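Noltunard Notebook
Home / Opinion / Making and mending

Opinion

In praise of the humble shoe tray

By Nobuhle Msimang
2nd May

I have a soft spot for things that have been made to hold other things. Egg boxes, cutlery drawers, the tin with a dip in it for each fairy cake. Give me a choice between a beautiful vase and a well-judged pencil tray and I will take the tray home and be happy for a week. So you can imagine what sort of mood I was in after a morning spent looking at trays shaped like shoes.

I should say first that I grew up above a shoe repair shop in Aston, and that the smell of glue and leather is still the smell of Saturday to me. My father had a wall of lasts behind the counter, those solid foot shapes that a shoe is built around, and we were forbidden to touch them and touched them constantly. Each had a number on it in his handwriting. He could reach behind him without looking and bring down the right one, and I thought for years that every adult could do this with whatever it was they needed.

What I have come round to, slowly and with a lot of pleasure, is the opposite of the last. A last fills the shoe. A tray takes its outline and leaves the middle open, so that you look at a hollow and think straight away of a foot. I find that wonderful! It is a plain, low, cheap sort of object and it still manages to put a person in your head.

My argument, if I have to have one (the editor says I do), is that we ought to pay far more attention to these in-between objects, and that anybody who makes, teaches or mends should get hold of some and put them out on a table where people can see them. We are very good at admiring the finished shoe. We put it in a window with a light on it. We'll even queue for it. The shapes that helped it get there go in a skip.

Colour matters too, and I will argue with anyone who says it doesn't. My father's bench was brown, the lasts were brown, the leather was brown, and he lost more small things on that bench than I have lost in the rest of my life put together. Put something dark on a bright surface and your eye goes to the edge of it at once. You notice the rim, the curve, the place where the outline nips in. A yellow table is the best friend a black tray ever had. I have since covered my own kitchen worktop in yellow oilcloth and I regret nothing, although it does make toast look rather pale.

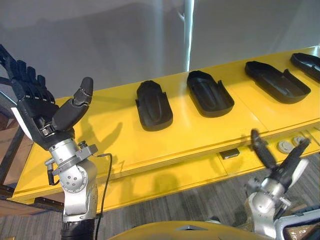
The case for a row

Four in a row is a lovely thing to look at, and I mean that as a practical remark as well. One tray is an object. Put it beside another of its kind and you start comparing, and comparing is how most of us learn to see. The same shape turned a little, so that you get the rounded end of one and the hollow of the next, tells you more than any diagram I was ever handed at evening class. I spent 9 months at that evening class, by the way, and came out with one slipper.

I would never line them up perfectly straight, either. There is a kind of display that has been squared off with a ruler and it makes me want to keep my hands in my pockets. A row with a bit of wander in it looks approachable. You feel you could pick one up, turn it over, and put it back slightly wrong, and that the day would carry on.

What people say against them

My friend Zulu, who likes an argument more than anyone I know, holds that I am being sentimental about packing material. A tray is there to do its job, he says, and if you find yourself gazing at it then it has got in the way. I see what he means. I have been known to keep a chocolate box for the insert. But he also owns a set of spanners in a roll with a pocket for every one, and I have seen the face he makes when he undoes the ties.

The stronger complaint is about space, and I have less of an answer to it. Shoe shapes are awkward. They are long, they come in lefts and rights, and they do not stack as willingly as a bowl does. Anyone keeping 70 of them in a back room has my sympathy. My father gave up a whole wall and then part of the stairs. When the shop closed in October, the year I turned 10, the lasts went off in tea chests and I managed to keep five, all of them lefts. I have them still, on the landing, and visitors stub their toes on them.

All the same I would make room. Clear a shelf, get rid of the bread machine, do whatever you need to do. A child who has held a shoe shape in both hands looks down at her own shoes differently on the walk home – I did, and I have seen my niece do it, stopping every few yards to check where her foot bends.

Where to begin

Ask at a repair shop, if you are lucky enough to have one near you. Ask nicely and go when it's quiet. Ours is called Prevo and it is down the side of the post office, with a bell on the door that works if you push hard. They let me have a cracked old last for nothing, and were kind enough to look pleased that I wanted it.

Then find a table, the brighter the better, and set out what you've got. Leave it there over the weekend, and see who picks one up first. In our house it was the plumber, and he stayed for a second cup of tea.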